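Jan 14, 2019
By Annelore Fuchs

214 shares | 4 comments

Every January somebody tells me to throw out my clothes. This year it was a colleague, a magazine at the dentist's and my own sister, all inside a fortnight. The advice is always the same: hold each thing up, ask if you love it, and if you don't, put it in a bag and drive the bag away. You will feel lighter. I have done it four times now and I have felt lighter for roughly the length of the drive home.

What bothers me is the word "away". Bags don't go away, they go to a shop in Flamley with a back room already stacked to the ceiling. I helped there for part of last March, sorting, and I was surprised by how little of what we opened ever made it onto a hanger. The rest was stained, or stretched, or so thin to begin with that one more wash would finish it. People had paid good money for those things and then got a warm feeling for handing them over. The shop paid to have them taken to the tip.

I don't blame the people much. I do blame the idea that a wardrobe is a moral problem you can fix in an afternoon. The tidying books treat a shirt as if the only question is how it makes you feel. They have very little to say about whether the seams will hold, who sewed them, or what you'll buy in three weeks when you notice the gap on the rail. There is always a gap on the rail, and the shops know it. 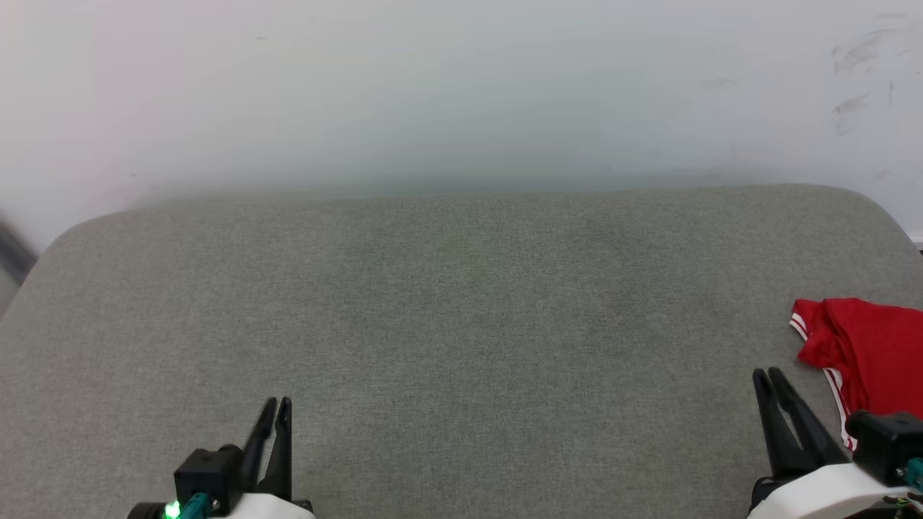
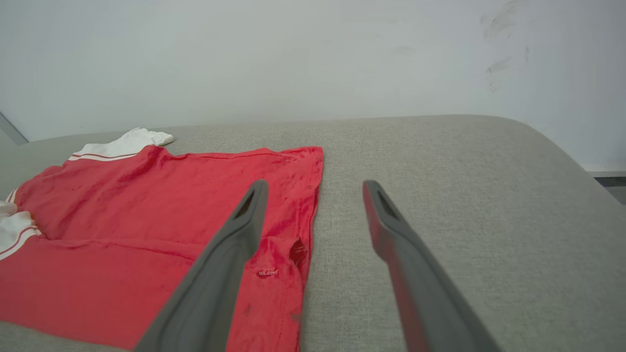

A grey surface, empty in the middle, and a red shirt with a white collar.

Horacio Yáñez, who has done alterations in Coutinho for longer than I've lived there, thinks the whole business is a fad and will pass. I'm less sure. When I took him a coat last winter he charged me more for the new lining than a new coat would have cost at the shopping centre, and he was a bit embarrassed about it. He shouldn't have been. The price of his work is the honest one. It's the other price that needs explaining, and I've yet to see a decluttering guide try.

Now the brands have joined in. Okside will give you a voucher if you bring back your old clothes, which sounds generous until you remember a voucher can only be spent on more clothes. I asked at the counter where the returned items end up and was handed a leaflet with a leaf on it. It used the word "journey" twice — no address, no weights, no name of whoever does the recycling.

So I'm sitting this January out. The jumper with the elbow gone is staying, and so is the skirt I neither love nor hate. If I want to feel lighter I'll stop buying things, and I'm not very confident about that either. My sister has already sent me a link to a sale.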